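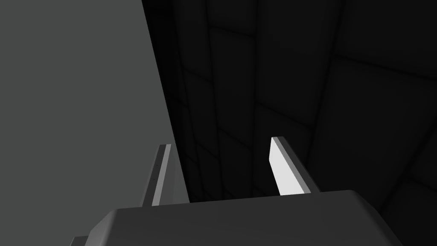

Open fingers, nothing between them: a simulated gripper beside a bare gray surface.

Let's Write Down What the Empty Hand Means

By Renata Wasilewska
22 December 2024

I have spent most of this year arguing about file naming, reset poses and what counts as a failed grasp, and I have enjoyed nearly all of it. Those of us who build manipulation tests in simulation have reached the point where the rules matter as much as the models. I think that's wonderful news! It means there's enough good work out there to be worth comparing.

Comparing it is still harder than it should be. Last March two of us at Stornholm tried to rerun a pick-and-place test that the Zutum group had published. Their write-up was careful. It gave the objects, the physics settings and the success rate over 300 trials. We set everything up over a weekend, pressed go, and got a much lower number. After a lot of friendly email (they were very patient with us) we found the gap. Their trials began with the gripper fully open and already clear of the table. Ours began wherever the last trial had ended. Neither choice was wrong, and neither of us had written it down.

So my first wish for a shared standard is a plain one. Every simulated trial should say how it starts. Give the finger opening, the arm pose and whether anything is in the hand, and save one picture from the wrist view before the first command goes out. A view of two fingers with a clear gap between them takes a second to check. People who have never seen your code can check it too, and I love that about pictures.

My second wish is about the trials we throw away. When the Dudek benchmark came out, its team released 2,002 episodes, and people kept asking about the odd count. The plan had been 2,000. Two extra episodes had been recorded while someone was testing a restart, and the team left them in with a note instead of trimming the set to look tidy. I still think it was one of the best decisions anybody made in our corner of the field. If you drop an episode, say so and say why. If you keep a strange one, label it. A reader can work with a messy set that comes with good notes.

Third, and here I expect some grumbling: fix the look of the world, publish it, and then change it on purpose. Plenty of simulated setups have one gray surface, dark walls and a light that never moves. I'm fond of spare scenes like that. They render fast and they make geometry mistakes easy to spot. But a policy trained in one of them may be leaning on a single bright face or a single straight edge, and you won't find out until you move the light. Susov, the rule set a few of us have been drafting, asks for 200 trials under the published lighting and another 200 with the lighting shifted, both reported side by side. It adds almost 300 lines to our test script, most of them dull, and I'd write every one of them again.

I've heard the case against all this, and parts of it are fair. Rules can harden too early. A student with one laptop shouldn't need a binder of forms before sharing a neat result. I agree, and that's why I want the standard short enough to read over coffee. Starting state, discarded trials, lighting. Put those on one page, in words a newcomer can follow, and let the rest stay open for now.

What gets me excited is how quickly the conversation changes once the basics are shared. After we matched our starting pose to Zutum's, our numbers landed close to theirs, and the emails stopped being about whose setup was broken. We started talking about why both systems struggled with thin objects lying flat. That was the question we'd wanted to get to from the beginning, and we've been at it happily ever since.

The Susov draft is open for comments through March. Please send the picky ones, especially if you've been burned by a setting I haven't thought of. I'm already rewriting the part on finger opening, where I managed to leave out the units.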